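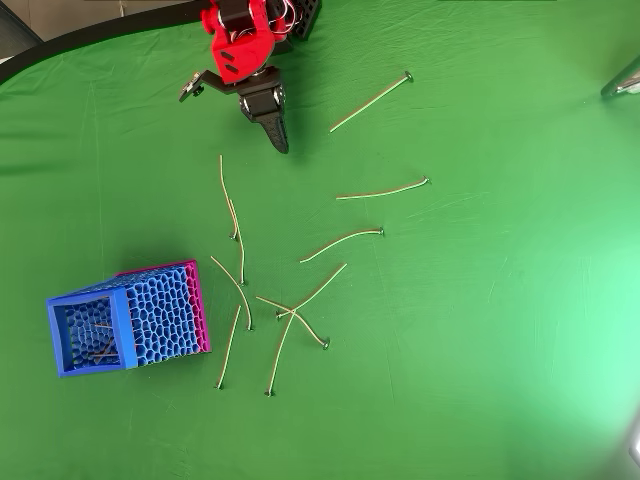
Piezas largas y finas con cabecita oscura, sobre el paño verde de la mesa.

Cómo ordenar y enderezar las mechas antes de hacer velas

Cada vez que llega el frío me entran unas ganas enormes de hacer velas, y cada vez me pasa lo mismo: abro el cajón de las mechas y las encuentro hechas un nido. Las guardaba de cualquier manera, en la bolsa en que venían, y claro, luego tocaba pelearse con ellas con la cera ya derretida y el cazo esperando (¡con lo poco que espera la cera!). Así que desde hace un par de inviernos dedico un ratito a prepararlas antes de encender el fuego, y no sabéis lo mucho que se agradece.

Lo primero es cubrir la mesa con una tela lisa. Yo prefiero un color fuerte, porque una mecha clara sobre un mantel claro desaparece, y porque la chapita rueda menos que sobre la mesa desnuda. No hace falta plancharla ni que esté nueva, con unas arrugas y alguna marca sirve igual de bien.

Después las extiendo todas, separadas, y las miro una por una. Las que están un poco dobladas tienen arreglo casi siempre: se sujeta la chapita con una mano y con la otra se va pasando la mecha entre el pulgar y el índice, despacito, desde abajo hacia la punta. El calor de los dedos ablanda la cera lo justo. Si hay una curva rebelde, dos pasadas más y la dejo un rato bajo un libro gordo. Las que tienen la cera saltada las aparto para velas pequeñas, de esas de vaso bajo, donde se van a recortar de todos modos.

Un detalle que a mí me costó aprender: conviene comprobar también la chapita. Si la mecha baila dentro, se aprieta el cuellito con unos alicates finos, sin aplastarlo.
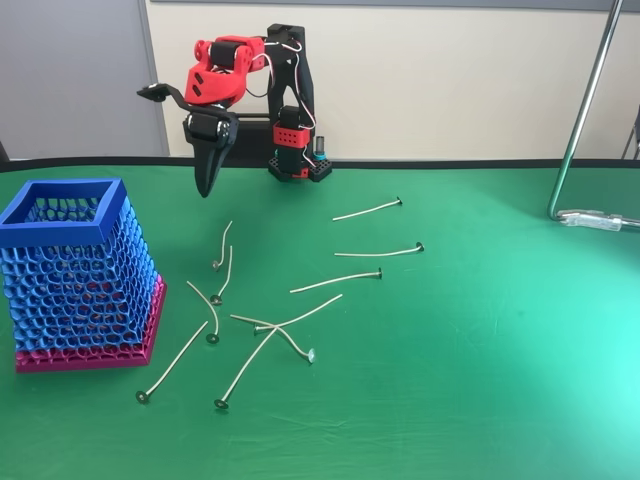
Para guardarlas he probado de todo — latas de galletas, tubos de cartón, un estuche de lápices del colegio — y lo que más me convence es un recipiente abierto, que deje ver lo que hay dentro. Una cesta de rejilla como la azul y rosa de la izquierda va muy bien para tenerlas a mano durante la tarde, aunque con los agujeros del panal hay que fijarse en que no asome ninguna punta. Yo las junto antes en manojitos, con todas las chapitas hacia el mismo lado, y las ato con un hilo de algodón flojo. Si aprieta mucho, deja marca en la cera y vuelta a empezar.

Y cuando se acaba la temporada, los manojos pasan a una caja con tapa, tumbados, lejos del radiador y de la ventana. En la tapa pego un papelito con el largo y el grosor, que de un año para otro se olvida todo. El hilo sobrante lo dejo en la misma caja.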